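Week 10: Can it do the dishes yet?

Short answer for the exam: no. Longer answer below.

Last August Skilix put out a list of 627 household tasks its arm had "completed." Read the fine print before you repeat that number. Most were run in simulation, and a task counted if it worked once in 24 tries.

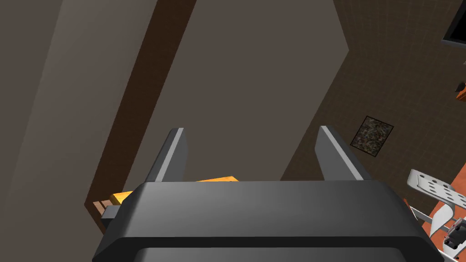
Fig. 1. Simulated workspace, gripper open, nothing between the fingers.

Look at how tidy the floor is. Rendered tile has no crumbs on it unless a programmer adds them, and the light is even all over. Your kitchen at 6 p.m. is a different problem. Kettler's paper (in the reader) moved 11 chores from simulator to real counter, and I would call two of them done.

Questions to ask of any demo:
- How many tries?
- Who reset the objects?
- Was the clip sped up?

For next time, read Oláh and Stefanou on shop-floor sorting. Bring one claim you don't believe.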